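Wudley community kitchen: progress report to the Hillar Fund
18 April 2024

Hello again from Wudley! I promised you something a bit more cheerful than the January report, which I know was mostly about drains, and I think I've managed it. The kitchen has been open for lunches every weekday since the new floor went down, and we're feeding more people than we put in the bid.

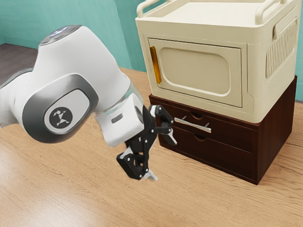

2 min read

So, the numbers first. We said 600 meals for the quarter and got past that with a fortnight to spare, so the extra 200 we'd pencilled in as a stretch are now in the plan for summer. We've had 157 different people through the door, and 72 of them have come back often enough that I know how they take their tea (strong, mostly).

The Sallis Road allotments have been sending us leeks by the crate. I never want to peel another one, but the soup has been lovely and it's kept our veg bill well under what I'd guessed. Meat has gone the other way, I'm afraid, and I've moved a little across from the crockery line to cover it. The sheet at the back shows how much.

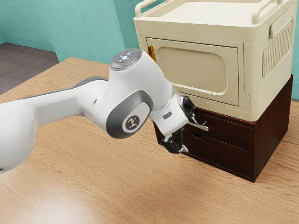
White arm over a light wooden tabletop.

Cooking classes started late. We'd hoped to run two courses and have only finished one, partly my fault for booking it over half term. Everyone who signed up stuck with it, though, and the bread week was a riot. The second course starts in May and it's already full!

The oven is still a worry. Steinbach came out twice about the door seal and want to replace the whole door, which I'd sooner not pay for until I've had another quote. 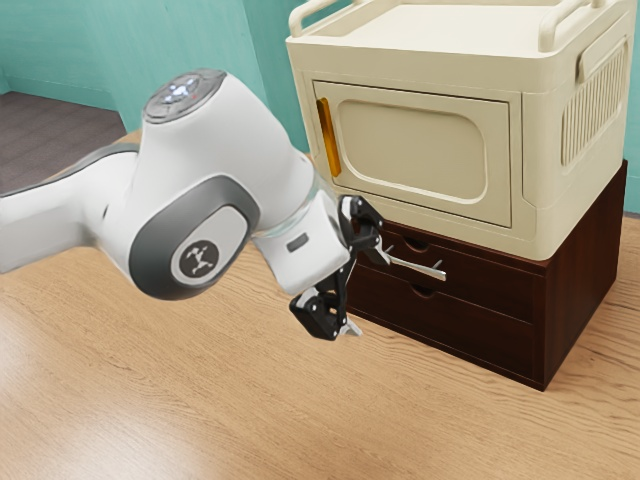
Tabletop with the two-tier storage stack on the right.

Next quarter I'd like to try a Saturday breakfast, if you're happy for me to use what's left of the training money on it. Could you let me know before the end of the month? I need to tell the hall whether we want the keys.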